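Brelard releases August results for two-handed kitchen tidying

ILTDALE – Brelard has published the August results of its household chores program, which measures how reliably a two-handed robot can clear and sort items on a kitchen table. The tests cover 17 tasks, including moving fruit between mats and baskets, stacking bowls and folding tea towels.

Across 300 simulated trials, the control software completed 257 without a reset. Most of the remaining trials ended in a dropped item or a grasp that timed out. Towel folding had the lowest completion rate and has been withdrawn from the published set until the cloth model is revised.

The company is not offering a household product. Program lead Leopold Widmer said the results support limited use in fixed settings, where the table height, lighting and range of objects are known in advance.

"Picking up a mandarin from a flat mat is a solved problem for us in simulation," Widmer said. "A cluttered bench in an occupied home is a different matter, and our figures do not cover it."

Hardware trials are scheduled at 2 sites. The Vultport site will repeat the fruit and basket tasks on a physical table. Jaramillo, a packing and distribution business, will host the second series at a shop-floor bench, where the tasks will be limited to sorting produce by colour and size. Roscoe Delacroix, operations manager at Jaramillo, said staff would continue to handle all customer orders during the trial.
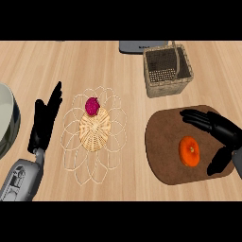
Can a robot clear the kitchen table without supervision yet?

Only under test conditions. Brelard requires an operator to be present for all hardware trials, and the simulated results do not account for wet surfaces, children or pets.

Task definitions and scoring rules are available from Brelard on request. Media briefings will be held at the Iltdale office on Thursday.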